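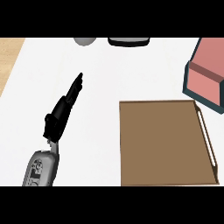
Lucienne Leblanc asked us last October why a small company would pay for wind tunnel time when it could do the same work on a computer. Her question comes up a lot, and the answer is further down with the others.

Home | Tunnel | Booking | Rates | FAQ | Staff

Viltorano Wind Tunnel: Frequently Asked Questions

Print this page | E-mail this page

Who can use the tunnel?
University departments, student teams and outside companies. Student teams book through their faculty adviser. Companies sign a use agreement first, and Muammer Oral in the business office handles those.

Why not just run it on a computer?
Most of our users do both. Computed results for a clean wing at low angles are usually good. Near stall, or with landing gear and propellers added, they need something measured to compare against. Fakhoury brought us a tail design in that position and ended up changing the hinge line.

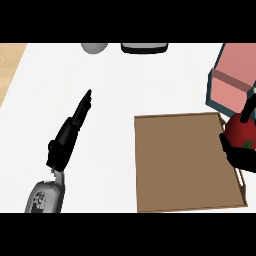
How fast does the tunnel run?
Top speed is 206 feet per second with the test section empty. Large models bring that down a little, so please send your span and frontal area with the request form.

How far ahead do I need to book?
At least six weeks. Model drawings are due 12 days before your first run. Late drawings move you to the next open slot.

Can you build my model?
We make mounts and adapter plates only. For full models, users have gone to Prikex or to their own shops. Whoever builds it, we need a load calculation for the mount — no exceptions.

Do I get the raw data?
Yes. You get raw balance readings, corrected coefficients and the tare runs. Yiğit Yurt can explain the corrections if you haven't worked with them before.

Is there a run log from earlier tests?
The log lists 268 entries. Company entries show a date and a model type, nothing else.

Can visitors watch a test?
Only if the user agrees in writing. Ask Perihan Altıntaş at the front desk.

Page updated January 8, 2020

Contact | Copyright Viltorano Wind Tunnel | Back to top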